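Three hundred down, two hundred to go

01/07/2018

So I've been a bit quiet on here, and the reason is that most of my evenings have gone into picking things up and putting them down again. With a gripper, for a computer, but still. My mom asked what I was doing with my time off and that was the best answer I had.

If you missed the last post: Yaroslav and I are trying to teach a model to grasp odd-shaped objects. He does the training side and I do the demonstrations, which means I hold the gripper by its handle with the camera on top, squeeze, move, let go, and do it again. Each go is one example. Our target is 500 per batch and I'm at 300 on this one (my wrist would like you to know that).

The first batch was called Tonulen, after nothing at all, and it taught us mostly what I was doing wrong. I was too neat! I came in from the same side every time, at the same speed, and the model learned that beautifully and then fell to bits as soon as the object was turned a little. Yaroslav sent me a plot of all my approach angles and it looked like one fat line.

Batch two is Stuvance, and for this one I have rules. Come in from somewhere different each time. Move the bin between goes. Fumble now and then and keep the recording, as long as I recover and finish the job. That last one was Taras Hrytsenko's idea, he did something similar with drawer handles back in April, and I was skeptical but the fumbles are turning out to be my favorite part.

The hardest object so far is the white plastic one with the wide bowl on a skinny stem. Grab it by the head and you can't get the fingers around it. Grab it by the stem and all the weight sits up top, so you want it upright and right between the orange pads before you go anywhere near the bin.
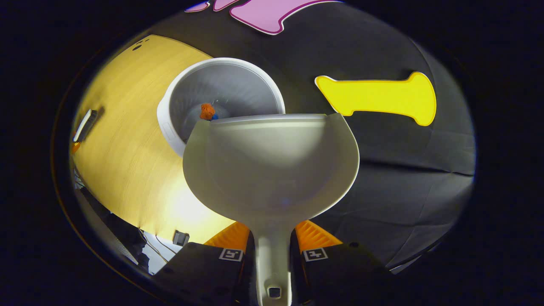

What I've changed since Tonulen

Slower closing, for a start. I used to snap the fingers shut and it made the tracking jumpy. We work out how far open the gripper is from the little square markers on the fingers, so if they blur, that go is useless. Now I squeeze like I'm holding an egg and I throw away far fewer recordings.

I also stopped tidying up. White object, white bin, pale light, all of that used to bother me and I kept wanting to swap in something red so it would show up better. Yaroslav said please don't, the model has to cope with white on white sometime, and he's the one who has to stare at the loss curves, so fine.

And I take a break after every 13 goes. It was supposed to be ten but I kept losing track and thirteen is where my hand complains.

Still on the list: finish the last 200, redo the handful where my thumb slipped, and write down the naming scheme before I forget it again. If anyone reading has a good trick for keeping your approach angles varied without rolling dice (I tried dice, the dice ended up in the bin), leave me a comment. Yaroslav wants the files by next week and I've promised him he'll get them.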